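# House rules for the hand-held gripper

Dec 2, 2018

Sindport's garment sorting project has a rulebook, and it is 7 pages long.

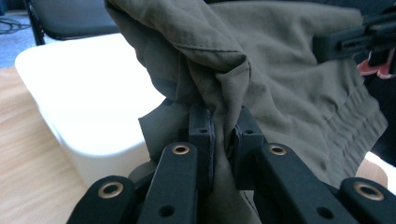 The first version, written in August, ran to 21 pages and few operators finished it. The short one covers how to take hold of cloth, when to let go and what gets thrown out afterward.

Cloth is harder to write rules for than boxes. A box has corners. A jacket has seams, cuffs and loose panels, and two people will pick it up in different places. The rulebook asks operators to pinch a fold, close the jaws fully and pause before lifting. Pulling on elastic is discouraged. Dragging a garment over the rim of a bin is allowed, provided the recording is marked.

Urport, which shares the work, wanted a stricter line. Its draft called for one approved grip per type of garment. Sindport argued that a robot trained that way would fail on the first shirt that landed inside out. The two sites settled on a list of grips to avoid.

They also agreed on checks. Finger pads and joints are inspected before each session, and a worn pad is replaced. Of 1,086 recordings reviewed under the new rules, 1,000 were kept. Most of the rest had been stopped too early, with the cloth still in the jaws.

The next revision will deal with wet fabric.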